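ok so I finally did the thing I've been threatening to do since July. The black clothes pile. All of it. Thread, sorry, it's long

For background, I own an embarrassing amount of black. Black tees, black sweatpants, black dresses I wore once to a wedding in Sandu. I never thought of it as a look, it's what I grab. And every laundry day it comes out as one big dark lump and I can't tell what anything is

Like I will pick up what I'm sure is a T-shirt, shake it out, and it's leggings. Every time!! 37 years old and still getting beaten by leggings

First thing I learned: fold black stuff on something white. I used to do it on my bed, which has a navy comforter, at 9 at night, with one lamp on. No wonder I hated it. On a white surface the edges jump right out and you can find a hem in two seconds
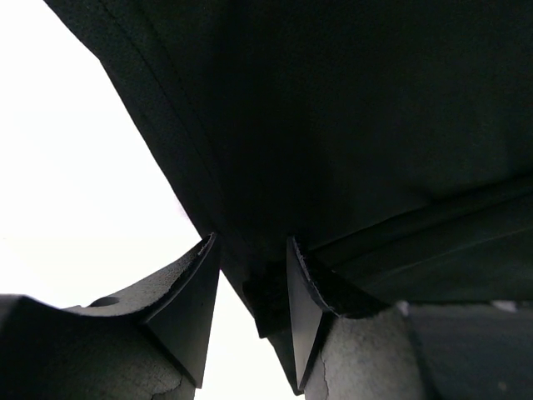
Second thing is go by the seams. With black you can't really see the shape of the middle, it all goes to shadow, so I run my fingers along until I hit stitching and then follow it. Double line of stitching on my stuff is usually a bottom hem. Thick lumpy bit is usually a waistband or a place where it's doubled over on itself and needs a good shake

(yes I know normal people just look at their clothes)

Also! Side by side in good light, half my "black" isn't black. I have one shirt that's gone kind of green. One that's basically brown now. My old Lamance sweatshirt is the color of a wet sidewalk and I've been wearing it to dinner like it matched my pants

So now I have two stacks, real black and retired black. Retired black is for painting, sleeping, and taking the trash out. I can't tell you how much calmer I feel about getting dressed

Somebody asked what I wash with. I was using the Fevuvance dark stuff for a while and I liked the smell, but I can't swear it did anything for the fading. Now it's plain unscented whatever's on sale, cold water, everything inside out. Inside out is the part I'd fight for. The lint ends up on the inside where it's my own private business

Lint, by the way. Don't do towels with black. I did one load with a new white bath towel and spent a whole movie going over a single pair of pants with a sticky roller

ok the folding. I'm not a file-fold person, I've tried, they fall over the second I take one out. What I do:

lay it down and get it flat before you even think about folding. If it's in a ball, find two corners and pull them apart, don't keep poking at the middle
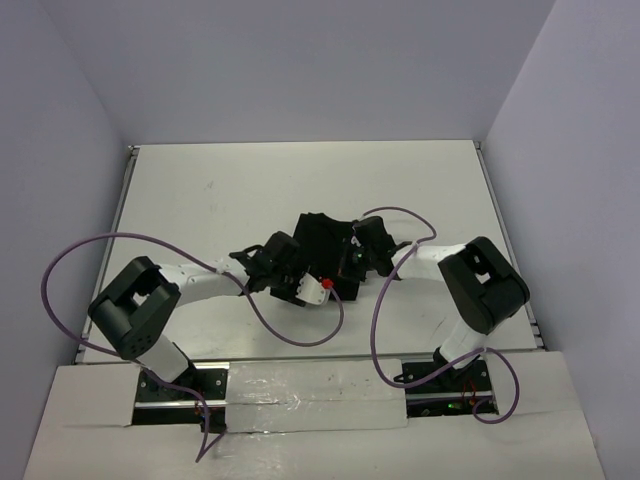

sleeves in, sides in, bottom up to the neck, done. Pants in half the long way and then in thirds. If it isn't square I don't care. It's going in a drawer

The drawer is the other half of this. I bought the Olura dividers, the bendy ones, and I take back every mean thing I said about drawer dividers. Tees on the left, long sleeves in the middle, pants get their own drawer because they're bulky and they were squashing everybody else

I also put a little strip of masking tape on the front edge of each section with a word on it. TEES. LONG. NOT PAJAMAS. My sister laughed at that last one and then asked for a photo so she could copy it

Things I still haven't solved: black socks. I have 300 of them and no two are the same length. If you have a system please tell me, I'm begging. Safety pins? Mesh bag? Throwing them all out and buying one kind?

Update, a bunch of you said throw them all out and buy one kind. I hear you. I'm not emotionally ready but I hear you

Oh and for the person asking about the wedding dress pile, that's the hanging stuff and it's a whole other closet. Give me a week. There's a velvet thing in there from around 2000 that I'm going to need to sit down for

anyway go turn your sweatshirts inside out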